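Home | Shop | Fermenting | Crocks and Lids | Recipes | Delivery | Contact

The Leitner 7 Litre Fermenting Crock

13 November, which is when I'm finally getting this page upPosted November 13, 2022 by the Plokbridge shop

I've wanted to stock a proper water-sealed crock for ages, and the Leitner is the one I kept coming back to. I've had my own going on the kitchen worktop since April, so everything on this page comes from using it at home, spills included. It holds 7 litres, it comes with a lid and a pair of weights, and it costs a good deal less than the big German-style ones you see in the posh catalogues. There's a bit of a read ahead, so if you already know you want one, the price and the delivery bits are near the bottom.

If you've never used a water-sealed crock, the idea is very simple. There's a deep gutter running round the rim, the lid sits down inside it, and you fill the gutter with water. Gas from the fermenting veg bubbles out through the water and the air in the room can't get back in. You'll hear it, too! Mine makes a sort of soft glup every few minutes during the first week, usually when I've just sat down with a cup of tea, and I've grown very fond of it.

Before this I was a jar person. I still am for small batches, and we still sell the jars, but a jar needs letting out every day or it sulks and leaks all over the shelf. With the crock I top up the gutter every few days and otherwise leave it be. That suits me, as I'm forgetful and I go away at weekends.

What I put in mine

Mostly cabbage. I started with plain sauerkraut (white cabbage, salt, a few caraway seeds) and got the hang of it in two goes. Then I moved on to kimchi and haven't really looked back. Napa cabbage is what you want for that, the long pale kind with crinkly leaves, sometimes sold as Chinese leaf. Go for ones that feel heavy and tight.
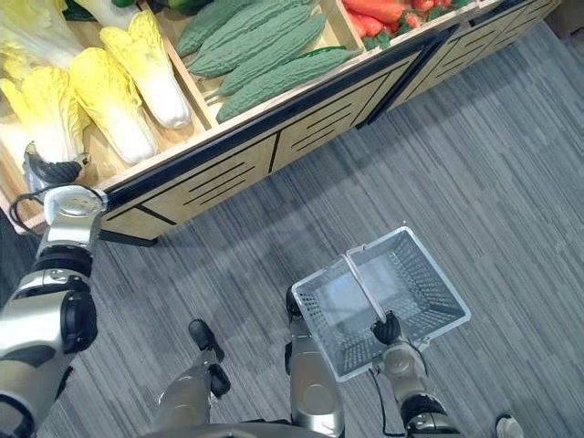

I quarter them lengthways, salt between the leaves, leave them in a big bowl until they bend without snapping, then rinse and drain them really well. The draining is the bit I used to rush, and my first kimchi was a puddle. Give it a good hour in a colander and squeeze each piece at the end.

Cucumbers work nicely as well, though I'd buy small firm ones for keeping whole. Large ones are best cut into thick batons and eaten young, within a week or so. A customer from Hurville told me she does bitter melon in hers, sliced thin and salted first to take the edge off, mixed half and half with carrot. I tried it. It's still bitter! I finished the lot with plain rice over a fortnight and then made some more, so make of that what you will.

Carrots, radishes, cauliflower, green beans: all fine. Beetroot is lovely but it turns the weights pink and they've stayed pink. Garlic I put in everything. I wouldn't do onions on their own again.

The crock itself

It's stoneware, glazed inside and out, in a brown that's somewhere between toffee and a conker. I asked for it in cream as well and was told perhaps next year. The glaze on mine has come through daily life with one scratch, and that was me with a metal ladle. Use a wooden spoon.

Two handles, one either side, and they're big enough to get your whole hand through. I mention this because the crock I had before had dainty little lugs and carrying it full was frightening. The Leitner is heavy even when it's empty, so decide where it's going to live and fill it there if you can. Somewhere out of the sun, and away from the oven.

The weights are two half-moons that sit together to make a circle, with a gap down the middle. They go in one at a time through the neck, which is narrower than the belly, so you have to tip them in sideways. It takes a bit of fiddling the first time. I put a whole cabbage leaf down under them, tucked round the edges, and that stops little bits floating up past the gap.

The lid is a plain dome with a knob. It's loose in its gutter, as it should be, so please don't write to me that it rattles. It does rattle. Once there's water in there it settles down.

Cleaning

Hot water, a soft brush, a drop of washing-up liquid, and rinse until you're bored. I don't put mine in the dishwasher because it won't fit, and the makers say not to anyway. The gutter gets slimy if you leave the same water in for weeks, so tip it out with a sponge now and again and start fresh. A pinch of salt in the gutter water helps a lot.

If you've had a batch go wrong, fill the crock with hot water and a good slosh of white vinegar and leave it overnight. Let it dry with the lid off. I once put the lid back on a damp crock and left it in the cupboard under the stairs for a month, and the smell when I opened it was quite something.

How much veg do you need?

More than you think, if you want it full, and it's happiest at least two thirds full. For a crock this size I buy four decent napa cabbages, or three if they're whoppers, plus a bunch of spring onions and a daikon. I take a basket with me to the greengrocer now, after a bag split on the way home and I had to chase a cabbage down the hill. 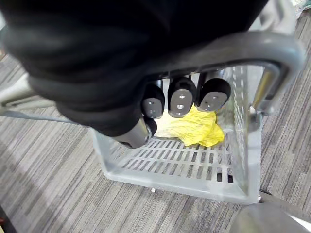
Salt I weigh. I know plenty of people do it by eye and get on perfectly well, but I had one batch so salty that we couldn't eat it and one so under-salted that it went soft, and the scales have sorted me out. For kraut I use two per cent of the weight of the veg. For brine pickles I go stronger, at three and a half per cent of the water. Use salt without anything added to it. The Cedodlow sea salt we sell is what I use myself, the fine one, and I'm not fussy about it beyond that.

Leave kimchi for five days in a cool kitchen, then start tasting. Kraut wants three weeks at least and I prefer it at five. When you like it, pack it into clean jars and put it in the fridge, where it will carry on souring very slowly.

Things people have asked me

The one I get most is white stuff on top. A thin, flat, creamy film is usually a harmless yeast: skim it off and carry on. Anything fuzzy, or pink, or black, and I'd throw the batch out. I hate waste, but I hate being poorly more.

Several of you have asked whether the smaller size is any good. It is, but I found it fiddly to get my hand in to press things down, and my hands aren't big. If you only ever want a little bit at a time I'd honestly point you at the two-litre jars.

You can use it for storing flour or bread, I suppose, and one person has bought it for umbrellas.

Spare weights and lids: yes, we can get them, and we keep a few lids in the shop as they're the bit that gets dropped. Ask for part 843 if you need a lid and part 1436 if you need a pair of weights. Please don't mix them up on the order form like I did in the summer.

Price and delivery

The crock is £100 with the lid and weights. Collection from the Plokbridge shop is free and I'm always pleased when people collect, as I can show you how the weights go in. For everyone else it goes by courier in a double box with a great deal of paper round it, and delivery is worked out at the checkout by postcode. If it arrives chipped or cracked, keep the box, send me a photo, and I'll send another one out.

I've got a small first delivery of these in and another on order. If the button says out of stock, pop your email in the box and I'll write to you when the next ones are unpacked.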